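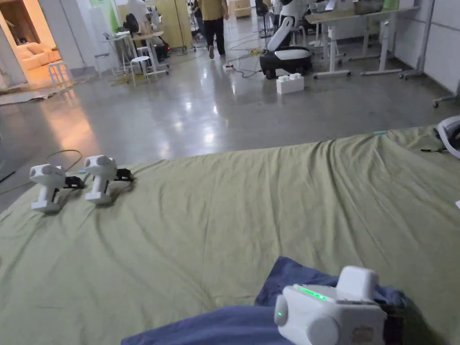 What is a floor sheet for, and how is it different from a bed sheet?

A floor sheet is a large, plain piece of fabric that you spread out to work, sort or fold on. It is heavier than a bed sheet, has no elastic and no pattern, and is hemmed the same way on all sides so that it doesn't matter which way round you put it down.

Products > Textiles > Floor and work sheets > Modley sheet

Modley floor sheet, plain olive
November
By Glória Pacheco

Print this page | E-mail this page

The Modley is our standard sheet for hard floors. We have sold it in one form or another since Brorar took over the textile side of the catalogue, and we now send out 3,000 a year. Most go to workshops, schools, halls and shared studios. The rest go to people at home who want something to fold the washing on.

It is a square, 181 cm along each side. Two adults can kneel at opposite edges and work towards the middle, and one adult can reach most of it without moving. If you need to cover a whole room, look at the Osent runner instead. Osent runners come on a roll and are cut to the length you ask for. The Modley is not sold by length and we can't join two together for you.

Fabric and finish

The fabric is a mix of cotton and polyester in a plain weave. It is dyed before it is cut, so the colour is the same on both faces. The hem is double turned and stitched with matching thread. There is a small cotton loop in one corner for hanging. The care label is sewn into the hem next to the loop and can be cut off without harming the stitching.

There is no waterproof backing. A spill that is wiped up straight away will mostly stay on top, but anything left standing will go through to the floor. We are asked for a backed version fairly often. We tried one a few years ago and it was stiff, noisy to walk on and slow to dry, and we stopped making it. For paint or anything oily, use a proper dust sheet.

There is no non-slip layer either. On a polished floor the sheet can slide if you step on the edge while walking. Take your time getting on and off it, and don't leave it across a doorway or a route people use. Hodžić grip mats fit underneath and can be ordered with it. One in each corner is enough for most jobs.

Colours

The Modley comes in three colours: olive, stone and brick. Olive is the one we sell most of and the one kept in stock all year. Stone shows marks sooner. Brick is dyed in smaller batches and the shade can vary a little from one order to the next, so if you want several that match, please buy them together.
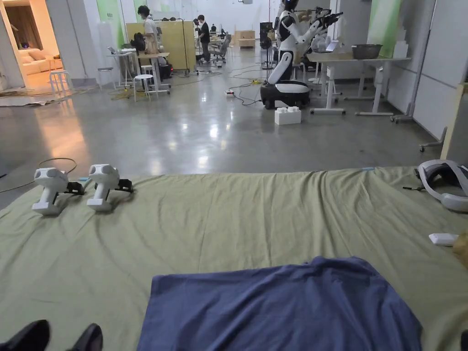
Choosing a colour is mainly a question of what you will be putting on the sheet. You want the item to be easy to pick out, especially if you are sorting small things or folding clothes of a similar shade. Olive is a fair middle choice. A dark blue cloth is easy to find on it, and white equipment shows up clearly even from the other side of the room. The weak point is green and khaki clothing, where you may lose sight of an edge when you are lining up a fold. For that kind of load, stone is better.

Laying it out

Sweep the floor first. Grit under the sheet works its way into the weave and is hard to get out again, and it can scratch a smooth floor when people kneel on top of it.

Open the sheet fully and hold it by two corners. Give it one good shake, let it fall, then walk round and pull each corner outwards. It will not lie perfectly smooth straight out of the packet. The fold lines are pressed in for shipping and take a wash or two to soften. Small wrinkles after that are normal and make no difference for sorting, but if you are folding shirts or anything with a collar, smooth the part in front of you with your forearm before you start.

Keep cables off the sheet where you can. If one has to cross, run it along an edge and leave some slack, so that moving the sheet doesn't tug on whatever the cable is plugged into. Shoes are best left off the fabric as well - it will cope with them, but you'll be washing it more often.

The sheet can also be used over a low platform or a mattress. It will hang over the sides of a single bed and can be tucked in. It isn't meant as bedding, and most people would find it too coarse to sleep on.

Washing and drying

Wash on a warm cycle with ordinary detergent. Wash it alone the first time, as some of the dye will come out. After that it can go in with other dark things. Don't use bleach or fabric softener. Softener leaves a coating that makes the sheet more slippery on hard floors.

Dry it on a line if you have room. In a tumble dryer, use low heat and take it out after 20 minutes, while it is still slightly damp, then hang it over a door or a banister to finish. It may be ironed on a medium setting, though very few people bother.

Expect it to shrink slightly in the first wash. The size given on this page is the size before washing.

Folding and storing

Fold in half with the loop on the outside, in half again the same way, and then roll from the short end. A rolled sheet takes up less shelf space and picks up fewer hard creases than one folded flat. If it was used on a damp floor, hang it up by the loop overnight first.

Ordering

Olive is normally sent the next working day. Stone and brick are packed once a week, on Tuesday, and orders for those that arrive after noon wait until the following week. Grip mats are sent in the same parcel.

Unwashed sheets can be returned in the original wrapping. We can't take back a sheet that has been washed or cut down, unless the hem or the stitching is faulty. If it is, send us a photograph of the fault and of the care label, and we'll replace the sheet in the same colour.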